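# Hosting a games night people come back to

*Thursday talk, community room at Jutgate. 30 minutes, then tea.*

**Opening (don't rush this)**

Hello everyone, and thank you for coming out in February, when I know perfectly well how nice it is to stay at home with your feet up. Ask who has hosted something in the past year. Ask who meant to and didn't. Wait for the laugh, then own up that I was in the second group for a very long time.

Tell the story of my first evening in the flat on Zanetti Street. I'd invited 16 people, I had six chairs, and I spent most of the night in the kitchen with a tray of sausage rolls that wouldn't brown. I could hear everybody having a lovely time through the wall, or at least I hoped they were.

**Inviting people**

- Ask early and ask each person separately. A group message is easy to ignore (I've ignored plenty myself!).
- Give a finishing time as well as a starting time. People with babysitters or a last bus will love you for it.
- Six is my favourite number round one table. With more than that I set up 2 tables and let people swap over at the break.
- Say what you'll be playing. Some people are quietly terrified of being handed a rule book.

**Food**

Keep it to things that can be eaten with one hand and won't leave grease on everything. Mention the Kushwaha bakery on the corner, whose little cheese twists have saved me more than once. Put the food on a side table, so people have to get up and stretch, and so they end up talking to somebody they weren't sitting beside.

*(Sip of water. Check the clock: should be past halfway.)*

**Choosing the games**

Start with something short and silly that people can join late. Leave the long one until after the break, and let anyone who'd sooner chat sit it out without a fuss. I used to coax people into playing, bless them, and I could see their shoulders going up round their ears.

If you play cards for chips, agree at the start what each colour is worth and write it on a bit of paper in the middle of the table. 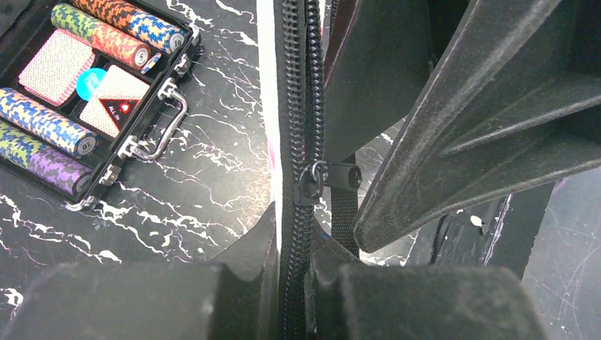 Teach by playing one hand with all the cards face up. Talk it through slowly, make a mistake or two yourself, and then begin properly. Zota is the exception, and I do a practice round of that twice, with apologies to those who already know it.

**Winding down**

Stop while people still want one more round. Put the kettle on, start gathering up the cups, and let the talk carry on as long as it likes. Ask about next month while coats are going on.

**Questions**

Somebody always asks about sore losers. Tell the one about my aunt and the dominoes, if there's time. Sign-up sheet is by the tea urn.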